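About Tangate

Tangate writes perception and planning software for two-handed robot arms that work with cloth. We don't build robots. Our customers already have the arms, mostly in commercial laundries and aged-care linen rooms, and they come to us for the layer that decides where to grasp, in what order, and when to let go and try again.

The company has 13 staff across 2 offices. Most of us came from machine vision in food processing, where the objects are at least roughly the same shape from one minute to the next. Clothing isn't like that, and the first couple of years went mainly into learning which of our old habits to drop.

We have two products. Tradora is the perception library. It takes camera images and returns garment outlines, likely edges and a ranked list of grasp points. Nkuna is the planner that sits on top of it and turns those points into paired motions for the left and right grippers, with collision checks between the arms. Both run on an ordinary workstation beside the cell, and either can be licensed without the other.

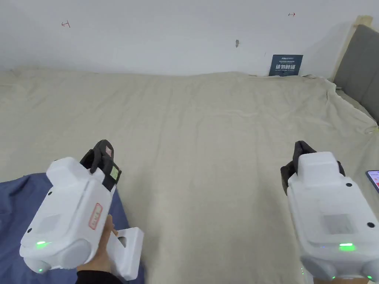
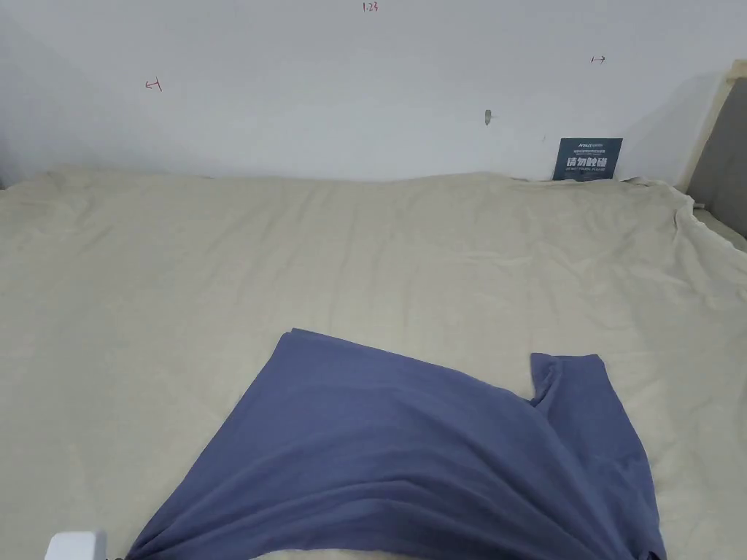 Tradora keeps a running estimate of which cloth is the item and which is the surface underneath. It's the part of the code we've rewritten most often. A cream sheet with its own wrinkles gives the edge detector plenty of false lines, and a slate-blue T-shirt lying half crumpled on top of it, one short sleeve sticking out to the side, has to be separated from those before Nkuna is allowed to plan anything. Colour helps in that case, but we don't let the software depend on it, as a good share of hospital linen is white on white.

Every release is replayed against 800 recorded sequences before it goes to a customer. Sequences that fail are kept in the set for good. The replay tool is called Turnovness, and customers on a support plan get a copy so they can run it on recordings from their own site.

Support is handled by the same people who write the code. We're taking bookings for site assessments now, and new licences start in January. Please include the make of your arms and the kinds of items you handle when you get in touch.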